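Home News Members Training Events Contact

Members in conversation: Benedetta Bassi

Benedetta Bassi has run the catering firm that bears her family name since her father retired, and she joined the regional hospitality association in her second year as owner. Bassi supplies weekday lunches to offices and training centres, and it is this part of the trade, seldom discussed at conferences, that she agreed to talk about with Caroline Biwott for the members' pages.

The firm serves 633 meals on a normal working day. Ms Bassi said that the figure matters less to her than what comes back to the kitchen.

"When I took over, we knew what every dish cost to make and we had no record of what people left," she said. "My father judged it by eye. He was usually right, but he could not pass that on to anyone."

She now asks each site to return leftovers in sealed tubs, which are weighed by dish. The first month of weighing, in May, showed that rice was the main loss. Portions were cut and a second helping was offered on request. Few diners asked for one.

Crockery was the next question. Bassi had used wide dinner plates at all its sites, and servers tended to fill them. Aldo Ruggiero, the kitchen manager, proposed a smaller plate with a low rim, and the firm tried it at 2 sites before ordering more.

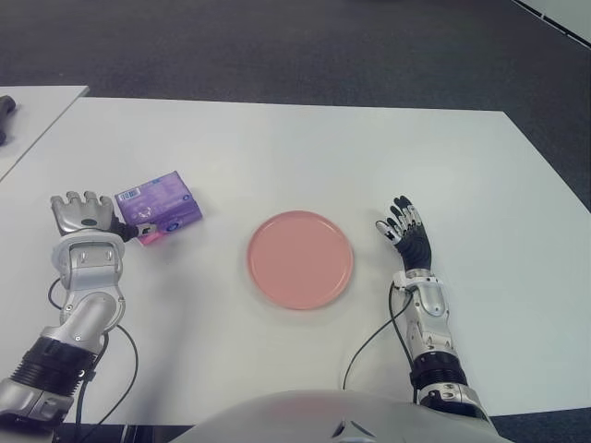 Photograph: Osvaldo Parisi

Ms Bassi was careful not to claim too much for the change. "A plate does not cook the food," she said. "If the beans are overdone, people will leave them whatever you put them on. But our servers found it easier to judge a portion, and new staff learned faster."

Colour caused more debate than size. Mr Ruggiero wished to keep to white, as most caterers do. Ms Bassi preferred something warmer, and recalled the coloured plates in her grandmother's kitchen. The matter was settled by the price of the batch then on offer.

Asked about staffing, she said that recruitment remained hard. The firm employs 10 people, five of whom work mornings only. Ada Carbone, who joined as a kitchen porter, now plans the weekly menus and deals directly with the growers. "We could not match the pay of the larger firms - so we offered regular hours, and we kept to them," Ms Bassi said.

She would like the association to give more time to small contract caterers in its training programme, particularly on allergen records. The present course, in her view, is written for restaurants with a printed menu, while her own dishes may change on the morning of delivery.

Ms Bassi will speak on portion control at the members' meeting on 26th March. Places may be booked through the association office.

Contact us | Copyright: text and photographs may not be reproduced without permission | Back to top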